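Stendeo Counter Kit: two-arm snack and drink server

The Stendeo is a tabletop kit for small cafés, staff rooms and college canteens that want a robot to pick out snacks and hand them over. You get two arms, two parallel grippers, the control software and a setup guide that makes sense on first reading (we've had a lot of nice emails about that guide!).
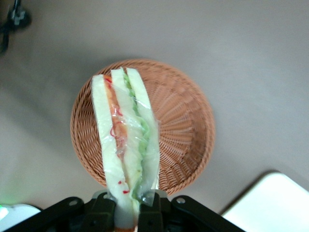 Page last changed: May 17, 2018

Soft, wrapped food is what we're proudest of. Grip force can be set in 500 steps, so a sandwich in thin plastic film can be held upright by one end, and you can save a setting for each item you stock. The gripper pads are pale, so crumbs show up and you can wipe them away.

Béla Balogh wrote the grip software at our Dukodmont workshop and tried it on 1,000 wrapped items, including a very sticky batch of buns from the Bhuiyan bakery.
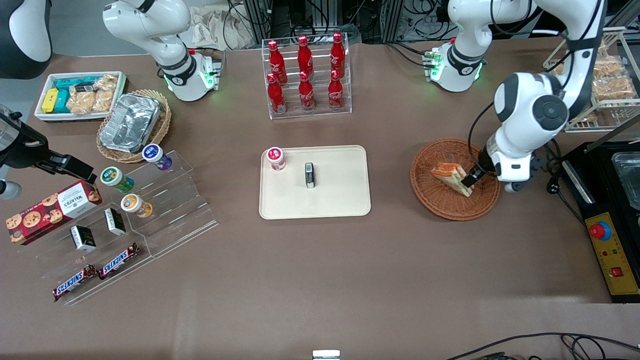
Layout is up to you, and it's great fun to play with. The software doesn't need a fixed grid, and each arm can be given its own area of the table. Clear stepped racks work well with it: bottles can go in two rows at different heights, as with the red Coca-Cola ones, and small jars and chocolate bars sit happily on a lower display. Round baskets make good places for sandwiches.

Spare pads come in packs of 9. The Brendaria carry case is sold separately, and orders for the next batch open in July.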